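Subject: Re: [olville-film] Family night pick for the online watch party
From: Anwara Saha
To: olville-film list
Date: May 3, 2020

Zsófia Nyitrai wrote:

> Hi all,
>
> I need a title for the next family watch party by Wednesday. We had 41
> households sign in last time and I would like to keep them. Two
> suggestions so far: "Skostness," which Etelka likes, and "The Cha
> Brothers," which Vilmos says his kids have watched six times since
> school closed. I haven't seen either one. Could somebody who has seen
> both tell me about length, language, anything scary, and whether the
> adults will last to the end?
>
> Also, are we still doing the short before the feature or did we drop it?
>
> Zsófia

I watched both this weekend, "Skostness" with my two (five and nine) and "The Cha Brothers" with just the nine-year-old, who had opinions.

"Skostness" is hand-drawn, or at least made to look that way. A girl moves to an island with her grandfather, who repairs bells, and the island has one bell that won't ring. It runs 100 minutes and the first 20 are slow. My five-year-old left to get a blanket and came back without missing anything. After that it picks up a lot. The storm sequence is the best animation I've seen in a while, with very little dialogue, and both kids sat still for it. The grandfather is sick for part of the movie. He recovers, but there is a stretch where you think he might not, and given the current situation I think people should be told before they press play. No bad language. There are subtitles for the songs, which were left in the original language, and the rest is dubbed. The dub is fine except for the mayor, who sounds like he is reading a bus schedule.

"The Cha Brothers" is computer animated and loud. Two brothers run a delivery business with a talking van and get mixed up with a rival company called Trandby, whose boss wants the van. It's short and it moves. The jokes are mostly for kids, with a few about rent and parking tickets for the rest of us. I laughed at the parking court scene. The songs are forgettable and there are too many of them. Nothing scary, unless your child is bothered by a car crusher. One use of "crap."

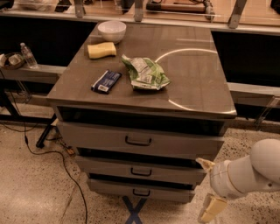
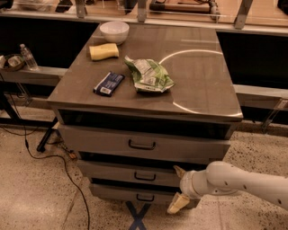 Candy bar and snack bag, in both pictures.

If I had to pick, I would go with "Skostness" for the May date and hold "The Cha Brothers" for June, when people will want something lighter and the kids will be done with school. Vilmos's kids can stand to wait. The one practical problem is the length. If we start at 6:30 like last time and run a short first, the little ones are up past eight, and several parents complained about that. I'd start at six.

On the short: as far as I know we never dropped it. Kristóf had one lined up, the one with the lighthouse and the goat, and then the stream froze and we skipped ahead to the feature. It should still be available. Kristóf, can you confirm the link works? With "Skostness" I would rather show it afterward, for whoever is still awake.

A few other things from last time:

The chat was hard to follow once everybody got in. Could we ask people to keep it to one person per household? I counted 222 messages before the opening titles were over, and most of them were the letter Z from the same account.

The sound was low on the feature and much too loud on the intro. Vilmos thinks this is a setting on his end and will test it Thursday night. If anyone can join him for ten minutes to listen, write to him directly.

Please don't post who lives and who doesn't on the list before the showing. Last November somebody gave away the whole second half of the fox movie in a subject line and I had to explain it to a kid who reads over my shoulder.

Etelka, you said you had the discussion questions from when you showed "Skostness" at the library. Could you send them to the list? I'd cut the one about what the bell stands for. Mine said "a bell" and wouldn't be moved.

I can write the paragraph for the invitation if Zsófia tells me how long it should be.

Anwara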